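Re: [teleop] gripper won't let go of thin bags

Araba Nartey wrote:
> We've done 100 demos by remote control and the arm still
> drags the bag along the bin. Do you steer all the way down,
> or stop short and let it close by itself?

Hi Araba, and thanks so much for writing all that up – it took me right back to our first month on Ackah! We steer all the way down, slowly, and I ask whoever has the controls to wait a breath before opening the fingers. We threw out roughly 488 demos before I learned that, so please don't feel bad about yours. Clear bags are the hardest thing we give it, and I'd keep them to one bag and one small hard part per run until October or so. Do clamp the bin, too. 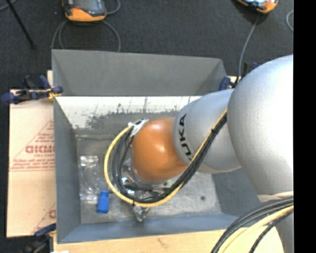 Happy to send you our operator notes if they'd be any use. They're 3 pages and a bit rambling, like me.

Warmly,
Tarmo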